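Wardrobe Review: Hangers

The annual review of the household wardrobe was carried out on Wednesday and is recorded on this blog in the customary manner. The wardrobe holds 60 garments. Wire hangers from the dry cleaner had accumulated over several years and were found to be marking the shoulders of knitted items.

A decision was accordingly made to standardise on wooden hangers in a pale finish. Pieces in a darker colour were considered and declined, as they are difficult to see against the back panel. Metal hooks are required throughout; plastic hooks do not sit well on the existing rail.
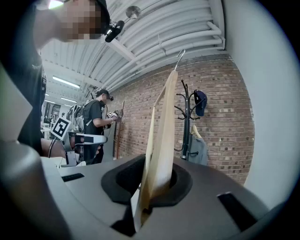 Allocation of Hangers

Wooden hangers are assigned first to coats, jackets and collared shirts. Trousers are to be folded over the bar, one pair per hanger. Jumpers will be removed from the rail and stored flat on the upper shelf. A total of 37 wire hangers has been set aside for return to the dry cleaner.

The rail will be wiped down before garments are rehung. The matter of scarves is deferred until May.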